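## 4. Working together with the cabinet robot

This section is for the operators and the shift electricians at the Seltstead site. It explains how the daily switching work is divided after the Spanos robot is taken into use, and what each person must do before, during and after a switching round. Read section 3 (Emergency stops) first. If you worked here before June, please read this section also, even if you know the cabinets very well. The cabinets are the same but the order of work is different.

### 4.1 What changes in your job

Before, one electrician walked to every cabinet with a paper list, turned the switches by hand and wrote down the meter values. A full round in the Votstead hall has 87 switching steps. Now the robot does the steps which are marked **R** on the list, and a person does the steps marked **P**. The person who starts the round is called the *round leader*. It can be any electrician who has the yellow card.

The round leader is still responsible for the round. The robot does not decide if a switching step is allowed. It only carries out the step which you released on the Farnatano panel. If you are not sure about a step, do not release it - call the shift office and wait for the answer.

Operators without the yellow card may watch a round and may stop it at any time. They may not release steps. You will never get a complaint for stopping a round, also when the reason was a mistake.

### 4.2 Before the round

1. Take the round list from the shift office. Check that the cabinet numbers on the list and on the Farnatano panel are the same.
2. Walk one time around the work area. Remove tools, cups, ladders and loose cables from the floor.
3. Look at the indicator lamps on each cabinet door and compare them with the start condition on your list. If a lamp shows something else, write it down and do not start.
4. Close both doors of the cabinet and lock them. The robot works only on the outside of the doors. It is never used on an open cabinet.
5. Tell the people in the hall that a round will start. Use your voice, not only the signal horn.
6. Put your yellow card in the reader and choose **Prepare**. The robot goes to its waiting place.

> **Caution:** The voltage warning on the door is valid for everybody. A cabinet does not become safe when a robot is working at it. Dangerous voltage stays inside even when all the switches you can see are in the off position.

### 4.3 During the round

Steps are released one by one. This feels slow in the first weeks, and some colleagues asked for releasing a whole group. Group release is locked at our site and will stay locked until every shift has finished its training.

1. Read the step on the panel aloud. The second person repeats it.
2. Look at the switch on the door with your own eyes. Do not use only the panel picture.
3. Press **Release**. The robot moves to the door and takes hold of the knob or the button.
4. Wait until the panel shows **Holding**. You have now 10 seconds to cancel before the turn begins.
5. After the turn, check the position of the switch and the lamp that belongs to it. Press **Confirm** only when both are correct.
6. Read the power meter, if the step asks for it, and type the value yourself. 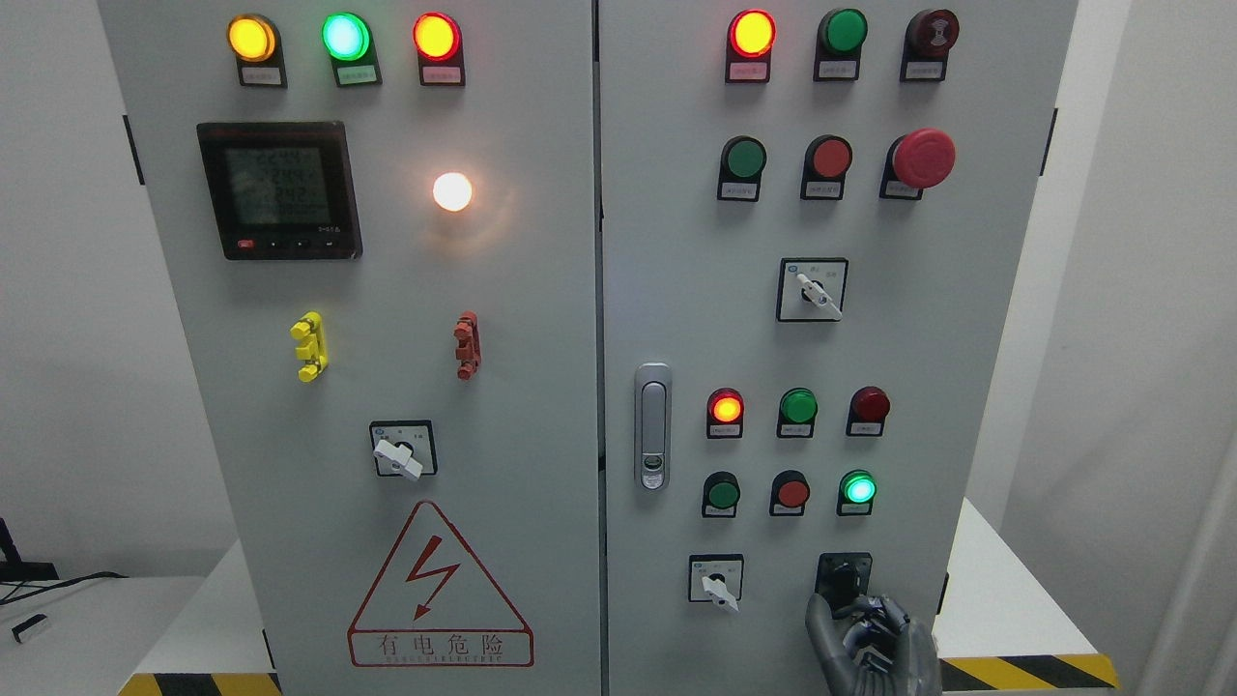 Stay at least 2 meters from the robot when the panel shows **Moving** or **Holding**. If you must go nearer to read a label, press **Pause** first and wait until the panel shows **Paused**. Paused is not the same as switched off. For cleaning the fingers or for any other touching of the robot you must take out the yellow card and use the main switch of the robot.

**Note:** The emergency stop on the cabinet and the emergency stop of the robot are two different things. The red mushroom button on the cabinet door stops the equipment which the cabinet feeds. It does not stop the robot. The robot has its own stop, on the hand unit which the round leader carries. Practice with both until you do not need to think.

### 4.4 If the robot does not finish a step

Sometimes the hand closes but the knob does not turn, or the panel shows **Grip lost**. Do as follows:

1. Press **Pause**. Do not help the robot with your hand.
2. Choose **Return** and wait until the robot is at its waiting place.
3. Check the real position of the switch. A switch between two positions must be reported to the shift office immediately.
4. Mark the step with **X** on the list and write in your own words what you saw.
5. Try the step one more time with the robot, or change it to **P** and do it by hand with the normal protective equipment.

Changing a step to **P** is always permitted. You do not need to explain it to the shift leader, but please write it on the list so that the next shift knows.

### 4.5 Keeping the skill of hand switching

When the robot does most of the steps, people forget how the switches feel. For this reason every electrician does one complete round by hand each month, with a second person. The shift office plans these rounds and they count as normal working time. The robot stands parked with its card removed during a hand round.

New electricians learn the hand round first and get the yellow card later.

### 4.6 After the round

1. Choose **End round** and wait until the robot is parked.
2. Take out your card. Do not leave it in the reader for the next shift.
3. Compare the lamps with the end condition on the list.
4. Sign the list together with the second person and bring it to the shift office.

The panel keeps the last 600 steps in its memory. Older steps are found only on the signed lists, so please write in a way that other people can read.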